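In Defense of the Drawer Full of Odds and Ends

By Colm Nic Aodha
06/10/2022

My mother kept a drawer to the left of the stove, and if you pulled it open too fast it would catch on a ball of string and stop dead, and you'd have to slide your hand in flat, like a vet, and push everything down before it would come the rest of the way. I did this maybe ten times a week for the whole of my childhood. When we cleared out her house on Avel Street a few years ago, my sister took the china and I took the drawer. I mean the whole drawer, wood and all, which left a hole in the kitchen that the realtor was not pleased about.

I've been thinking about that drawer because of a book I was given, one of those cheerful books about owning less. I won't name it. The person who gave it to me is a dear friend and she meant well, and I'll admit I read the thing in two evenings and felt quite fired up by the end of the first. The author had gotten her belongings down to 411 items, counting each sock as half. She had a whole chapter on the kitchen drawer, and she called it "a decision you keep refusing to make." I put the book down at that point and made some toast, and I believe I argued with her out loud while I buttered it.

I want to be fair to her. I know what it is to live in a house that has gotten away from its owners. My uncle had one, and toward the end you walked through it sideways. Keeping everything can be a kind of sickness and a sad one, and if a book helps somebody get their front hall back, then good for the book. But a drawer isn't a front hall. A drawer has sides. It gets full and then it tells you so, and you take out the dried-up glue and the takeout menus and it shuts again for another year.

What you can't throw out

Everybody who keeps one of these drawers knows the kind of object I mean. It's small, it's plainly a part of something, and you have no idea what. Somebody made it on purpose. It fits something, somewhere, possibly something in the next room that has been running badly since spring. You pick it up, you turn it over a couple of times, you say "huh," and you put it back.

I have a white plastic elbow that I'm nearly sure belongs to the dishwasher. I have a key with the word Stedow stamped on it, and I've tried it in every lock in the house, along with the shed, my sister's shed, and (I'm not proud of this) a filing cabinet at the dentist's office while I waited to be called. I have one hinge. I've got a brass cap, threaded on the inside, so nicely made that I'd keep it if I knew for certain it was no use to anyone.

My husband's view is that we are storing garbage in a very small landfill. He's a tidy man and I love him. But last December the pull chain came off the hall light on the coldest night of the month, and it was he, not I, who came into the kitchen in his socks and said, "Is there one of those little bell things in there?" There was. It had come off a lamp we gave away before we were married. He put it on with a pair of pliers and the chain has held ever since, and I have mentioned it to him only on special occasions.
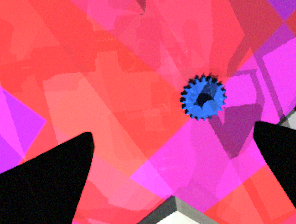

The man who fixed the mixer

When I was a girl there was a repair shop in our town called Kakakhel's, two doors down from the bakery, and the smell in there was machine oil on one side and hot bread coming through the wall on the other. Mr. Kakakhel mended toasters, fans, radios, sewing machines, and once, for us, a stand mixer that had belonged to my grandmother. The mixer was a Draltier. I've never met anyone else who had one. It was cream-colored and weighed as much as a calf, and one Saturday in the middle of a birthday cake it began making a noise like a spoon in a garbage disposal and then quit.

We carried it down there between us, my mother and I, stopping to rest on the bank steps. He took off the housing right on the counter and found the trouble in no time, a gear with half its teeth worn down to nothing. "They don't make it anymore," he said, and my mother's face fell, and then he held up one finger and went to the back.

He had coffee cans back there, a wall of them. I was allowed to follow him. He'd written on each can in grease pencil, and his categories were a marvel to me, because they weren't the names of machines at all. They said things like ROUND, SMALL or SPRINGS, ANGRY. He tipped one out on a cloth and stirred through it with his finger and talked the whole time about his brother's wedding. It took him most of an hour. The gear he settled on had come out of some other company's mixer, and he had to file it a little, and he charged us 2 dollars and told my mother not to beat anything stiffer than a sponge cake for a week, just to be polite to it.

That mixer ran until I was in college. I can still hear it, a slightly higher hum than before, as if it had learned a new song.

I think of his cans when I hear that saving a part is refusing to make a decision. He had made his decision, hundreds of times over. Each time something came in beyond saving, he took it down to its pieces and judged them one at a time, and the good ones went up on the wall to wait. It seems to me a generous way to look at the world. He didn't know my mother's mixer was coming. He just figured that somebody's would.

About waiting

I suppose that's the part of this I feel most strongly about, and I'm aware it's a lot of feeling to hang on a drawer. We've all gotten used to things arriving. If the knob comes off the stove I can have a new one sent to my door, and I've done it, and it's a fine thing when you have a pot of soup half made. The last time, though, I couldn't buy the knob. I had to buy the set of knobs, and the set came with a panel, and my husband said at that price we might as well look at stoves. We went and looked. The one the salesman liked best was $1,867 before delivery. I stood there in the showroom with my old knob in my coat pocket, rubbing the crack in it with my thumb, and I thought, well, I'm going home.

I wrapped the stem with a bit of copper wire. You can guess where I got the wire. It's a touch loose on the high settings and you have to push in as you turn, and my grandson has learned to do it so well that he pushes in the knobs at his own house, where there's no need.

He's six, and he loves the drawer more than any toy we've bought him. On rainy afternoons he takes it clear out (it comes out easily now, I finally threw away the string) and sets it on the rug and sorts it. His categories are as good as Mr. Kakakhel's. The last time there was a group for things that roll, and a group for things that "used to be shiny," and a long row of what he said were the teeth of a robot shark. I asked him how many things were in there altogether and he counted them for me, very seriously, losing his place twice and starting over. He got to 37 and then got bored and said the rest were extra.

I gave the book to the library sale. I did take one piece of advice from it first, since I don't like to waste a whole book. It said to hold each object in your hands and ask what you'd lose if it were gone. So I sat down one night with the drawer in my lap and I did that, with the hinge and the elbow and the Stedow key, and it was nearly eleven before I got up, and all I'd thrown out was a rubber band.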